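We use cookies to remember your reading settings and to count visits. By continuing to read you accept this. Accept | Manage choices

4. Key handover and the first hour of the stay

4.1 Material and setting

The present section deals with the moment in which the guest receives the key to a short-term rental house. In the previous section we treated the booking itself, and we saw that most hosts put great care into the text of the listing and much less into the text that is sent afterwards. The arrival instructions are usually written once, when the house is first offered, and are then corrected in small pieces when something changes. For this reason they often contain layers of different age, and a guest who reads them for the first time cannot know which layer is the newest.

Our material consists of the arrival instructions of 200 listings in the coastal town of Nekik, all offered through the platform Trovico, together with 1323 messages exchanged between hosts and guests on the day of arrival. The messages were collected with the agreement of both sides and names were removed before we read them. We kept the spelling as it was. Where a message was written in a language other than English, the translation is ours and was checked by Carla Geagea, who also carried out the interviews with the hosts.

Nekik has one main road that follows the shore, and the numbering of the houses does not follow the road. Many houses are known by a name on the gate. The office of Aoun, a local management firm, stands at the northern entrance of the town, beside the fuel station, and a large part of the houses in our material give out their keys there. Other houses use a lock box with a code, and a smaller group is opened by the host in person. Stororora, a code service which sends a new number for every stay, was in use in 18 of the listings.

4.2 Three ways of giving the key

We begin with the office. From the side of the host this is the simplest arrangement. The key is kept in one place, the guest shows the reservation and a document, and the host has no need to be in town. The instruction therefore tends to be short, and its shortness is a source of trouble. A typical text says that the key is to be picked up at the office, gives the name of the office, and then goes directly to the rules about towels and the pool. It does not say that the guest will drive past the house before reaching the office, or that the office closes at 6 p.m. while check-in is open until 10 p.m. In the messages we find guests who stand at the gate of the house with their luggage and ask where the office is, and others who reach the office after closing.

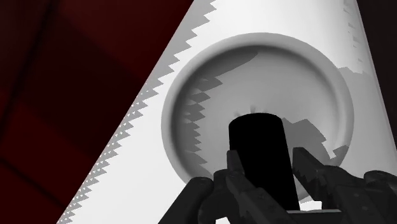 The late arrival is the case where the office model depends most on the host. Aoun has a night drawer, which is a small metal door at the side of the building, and a key can be left there if the host asks for it before noon. Of the hosts who use the office, 19 mention the night drawer in their instructions. The others told us in the interviews that they explain it when a guest asks. This seems reasonable until one considers that the guest does not know there is something to ask. A flight that lands late is known to the guest weeks before the stay, and it would cost very little to put the question in the first message: at what time do you expect to be in Nekik?

The lock box removes the question of hours and brings in the question of place. The box may hang on the gate, on the water meter, behind a plant pot or on the rail of the back stairs. Hosts describe its position from the point of view of a person who has seen it many times. "It is on the left" is a common phrase in our material, and in many cases it is not clear if this means left when facing the house or left when coming out of it. After dark the difficulty grows. Several guests wrote that they had found the box and could not read the wheels with the numbers, and one host keeps a small lamp on a string next to the box, which her guests mention with thanks.

The code of the box is a separate matter. When the code never changes, every former guest can open the house, and the hosts are aware of this. They still do not change it, as the change has to be made by hand and then has to be passed on to the cleaner, the gardener and the person who looks after the pool. The users of Stororora do not have this problem, but they have another one. The code is sent to the telephone number given at booking, and a foreign guest may have no connection on arrival. We recommend that the code be sent a second time by ordinary e-mail on the evening before, so that it can be written down on paper.

The third way, the handover in person, was valued highly by the guests. It takes the most time and it is the least predictable. The host waits for the guest, or the guest waits for the host, and both of them write messages. It is also the only arrangement in which the guest is shown how the gas is turned on, which switch belongs to the water heater, and how the terrace door must be lifted a little before it closes. With the other two models this knowledge has to be given in writing, and it is here that the instructions in our material are weakest.

4.3 Who should not be asked

In the larger complexes of the town there is a guard at the entrance, and guests quite naturally believe that the guard can help them with the key. Most of the hosts do not leave keys with the guards. The guards change often and the hosts prefer not to make them responsible. When this is not written in the instructions, a guest may spend a long time at the entrance in a conversation which is pleasant on both sides and leads to nothing. The instruction should say clearly that the guard has no key. It should also say what the guard does need, which is normally the house name and the registration number of the car.
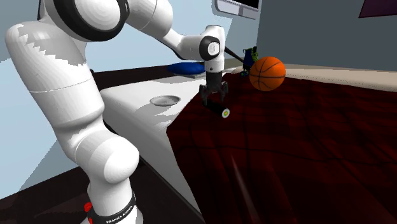 Figure 4. Rendered view of a white robotic arm with a dark grey gripper; the two black fingers point downward.

A similar remark can be made about neighbors. In the interviews two hosts named a neighbor as a person of trust who keeps a spare key for emergencies, and in both cases the neighbor was missing from the written text. One of these hosts explained that she did not want guests to knock there for small things. We understand her reason. A possible solution is to give the neighbor's number only in the message of the arrival day, with a short sentence on when it may be used.

4.4 Order of the text

We now turn to the order in which the information is given. In the majority of the instructions the house rules come first, followed by the description of the beach and the restaurants, and the key comes near the end or in an attached file. Guests read this text in a car, sometimes on a telephone with little battery, and they search for one thing only. Carla Geagea asked the hosts why they had chosen this order. The most frequent answer was that the platform's form presents the fields in that way, and that they had filled it in from top to bottom.

Trovico allows the fields to be moved, although the function is not easy to find. It is placed under the calendar settings, where a host would hardly look for it. For the hosts who do not wish to use it, we suggest a separate message with the following content, in this order: the time from which the house is open; the exact place of the key; the way from the main road to this place, with one landmark that can be seen at night; the telephone number that is answered at the hour of arrival; and the name of the wireless network with its password. The rules on towels, the trash days and the list of restaurants can be left in the house on the kitchen table. Guests have time for them on the following morning.

4.5 Limits of the material

Some limits should be mentioned. The messages were collected from November until the end of the high season, and in the rainy months the arrivals are fewer and the road is in worse condition, so the questions may be different. We have only the messages sent through the platform. Telephone calls are missing, and it is probable that the most urgent cases were solved by telephone -- a guest who stands in the rain does not type. Houses without any management firm are also more difficult to reach for interviews, as their owners live abroad for a large part of the year.

The interviews were held in the houses or in the office of Aoun, and a few hosts corrected their instructions while we were speaking with them. Those listings were kept in the material in their earlier version. The question of check-out, where the key travels in the opposite direction and is lost more often, is treated in Section 5.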